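4.2 Onboarding material and first-week retention

The second study looked at how new contributors learn a mobile toolkit when the only guidance available is written by its maintainers. We chose Hendeck, a small library for building offline forms on phones and tablets, because its documentation was rewritten during the study period and both versions remained online. The older version was arranged by module. The newer one was arranged by task, with each page beginning from something a developer would want to do, such as saving a half-finished form or restoring it after the device restarts.

Participants were recruited through the mailing lists of two regional developer groups, Nulitia and Amaral. A total of 100 people completed the intake survey, and 90 went on to finish the first exercise. All had written at least one working application in some language, but none had used Hendeck before. Each participant was assigned to one version of the documentation and asked not to consult the other. Compliance was checked through the server log, which recorded 1053 page requests over the study period.

The exercises were kept short. Participants were asked to build a form with three fields, validate it, store the result on the device, and send it when a connection became available. The last step caused the most trouble in both groups. Readers of the module version tended to find the correct class early and then spend a long time working out when it should be called. Readers of the task version found the calling order quickly but were less able to explain what the class did when asked afterward. Mofokeng, who scored the written explanations, applied the scheme given in Appendix B without knowing which version each participant had used.
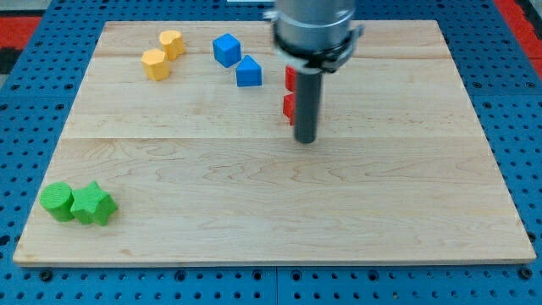 Figure 9. Colored blocks on a maple board.

Sample code was treated separately. Both versions linked to the same repository, and most participants opened it before reading any page to the end. Several copied a full sample and removed the parts they did not need. This habit made it difficult to separate the effect of the documentation from the effect of the samples, and the completion times in Table 4 should be read with that in mind. A later round, held in November with the repository hidden, is reported in Section 4.3.

We also examined the questions that participants posted to the support forum, which is hosted on Puner. Questions from the module group were mostly about order and timing. Those from the task group were more often about error messages that the task pages did not cover. In both groups, a question that quoted the exact message received a useful answer sooner than one that described it in the author's own words. The forum archive used for this analysis was exported on 20 April 2018, and posts edited after that point were not included. Coding of the posts was carried out by Shireen Mofokeng and checked by the second author, with disagreements settled by discussion.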